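4.2 Regional variants

Vindis sold the Tasik handset under one name and, by our reading of the firmware, in 39 builds. We polled 1,601 owners, of whom 111 could say which one they had.

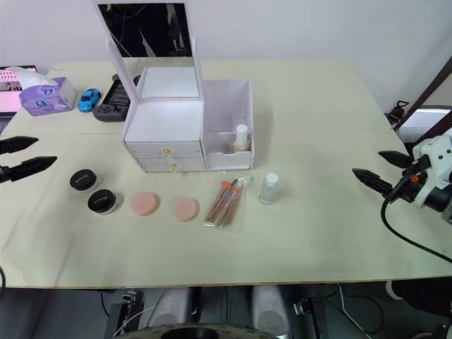
Figure 3. White organizer with mirror lid and two drawers.

Owners of the Gatti build were the surest, mostly from having returned it once already. Mavromatis got almost 1,000 words from one of them on the charging port alone - we cite him sparingly.
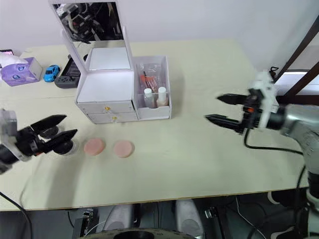
Nandia, July

The second poll dropped the word "variant," which respondents had taken for a fault. Replies grew shorter and a good deal more polite.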